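Tredcombe Trail and Obstacle Loop
Progress report to the Lapointe Fund
Prepared by Teresa Cullinane, project lead
Thu 12 November

Summary

The loop is open for 10 of its planned obstacles and the full running surface is finished. We are behind on the water crossing and on the lighting. Spending is within the grant. We are asking for one change to the schedule, set out near the end of this report.

Course construction

The running surface was completed in September. It is crushed stone on the lower half and packed dirt on the upper half, where the slope drains well enough without stone. The loop measures 1850 yards at the center line. Traststead, our main contractor, came back twice to regrade the section behind the ball field after heavy rain washed out the edge. The second regrade has held through three storms so far.

Obstacles now open are the low wall, the high wall, the rope climb, the balance logs, the cargo net, the tire run, the monkey bars, the crawl, the sandbag carry and the inclined wall. The rope climb was closed for two weeks while the top anchor was replaced. The first anchor met the spec but showed wear sooner than we liked, and Traststead replaced it at no charge.
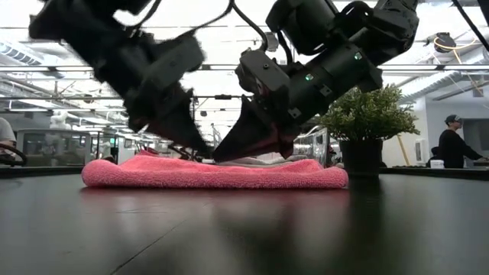

The water crossing is not built. The county asked for a second drainage study, and we received their comments only last month. The revised drawing moves the crossing uphill by one bend and makes it shallower. We expect a permit decision before the end of the year. Digging will have to wait until the ground thaws.

Lighting is also late. Poles are in along the parking lot side, and wiring is complete to the third pole. The remaining fixtures are on back order through Zidena, and the latest ship date we have is the second week of January. Until then the loop closes at dusk.

Use and participation

We signed up 821 individual users between opening and the end of October. Each user fills out the waiver once, so this is a count of people and does not include repeat visits. We do not have a good number for visits. The counter at the gate failed in its first week and the replacement reads high when people stand near it and talk.

The beginner sessions on weekday evenings filled quickly and we added a second group. Sessions moved to a weekend morning once it started getting dark early, and attendance dropped by about 9 people per session. Several parents said the earlier time conflicts with youth soccer, so we will try a later start after the soccer season ends.

The timed run in October went ahead in light rain. The inclined wall was taken out of the course that morning because the surface was slick, and runners did a second lap of the crawl in its place. There was one sprained wrist, treated on site. The incident form was sent to your office the following week.
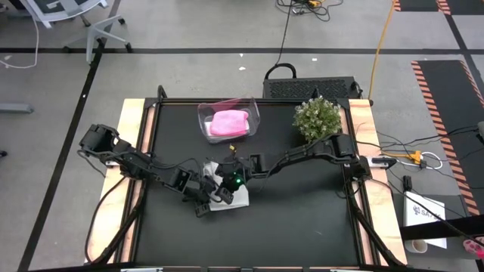 Black tabletop with a robotic arm on each side and a white cloth laid out flat.

Maintenance

Weekly inspections are being done and logged. The common repairs are loose bolts on the monkey bars and mulch that needs raking back under the walls. We went through more mulch than planned and have ordered again. The cargo net has some fraying on the lower left corner, where most people put their first foot. It passes inspection for now. A new net is priced into next year's maintenance line.

Budget

Spending to date is on plan for grading and obstacles, under plan for lighting and the crossing, and slightly over for mulch and signs. The sign overage came from reprinting the safety rules in a larger type size. The full ledger is attached separately.

Request

We ask that the completion date for the water crossing be moved to the end of May. No added money is requested. All other dates in the agreement stay as they are, except that the lighting will be finished when the fixtures arrive, and we will write to you if the January date slips again.

Next period

Install and test the remaining lights. Get the permit decision. Replace the gate counter with a different model. Hold a short winter run if the upper half of the loop stays firm enough, with the decision made the week before.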